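In Defense of the Tray

I've been meaning to write this one since Marek Urban left a comment telling me that carrying dishes on a tray is "for hotels and people recovering from surgery." Marek, I love you, but you are wrong, and I'm going to be a little stubborn here.

A tray is the best cleanup tool in the kitchen. Everything goes on it, plates and cups and whatever the kids unwrapped, and then the table is yours again in one trip (two if somebody got out the big plates). 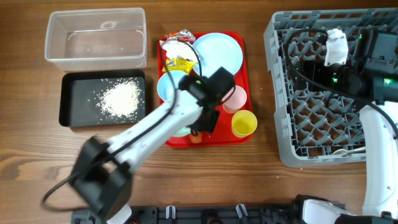 And the sorting can wait until you've taken a breath! I used to stand at the table picking wrappers out of bowls with one hand while I stacked cups with the other, and I was cranky before I even got near the sink. Now the whole mess lands in one spot and I deal with the trash first. Always the trash first. I'll go to the mat on that.

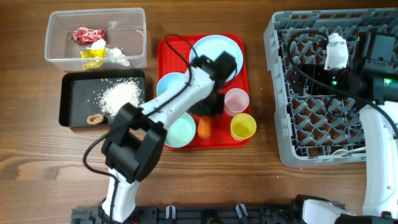 Wrappers in the clear box, dishes still on the red tray.

My sister swears by those divided caddies from Eskildsen, and we argued over them all through September. I tried hers for two weeks. The sections are never the size of the thing you're holding, and then you're washing a caddy. A plain box with no lid does the job — you toss stuff in and you can see when it's full.

Rice is my other soapbox. Dry rice gets everywhere, so anything involving it should happen over a tray with a rim, preferably a dark one, where the grains show up. 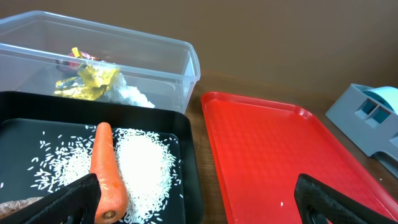

Can you put spilled dry rice back in the bag?
I wouldn't. Once it's been out with other food and wrappers, sweep it up and toss it.

Back to the dish tray, and the part people skip: you have to empty it all the way. A tray with one cup left on it is how clutter starts at my house. Somebody adds a spoon, then the mail, and by dinner it's a shelf. 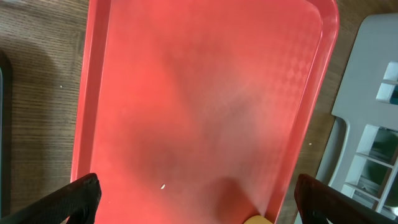 So get it down to the bare plastic, wipe it, and stand it up somewhere. Mine leans next to the toaster and takes up no room at all. Marek can keep making his six trips to the sink, and I'll be on the couch with my coffee.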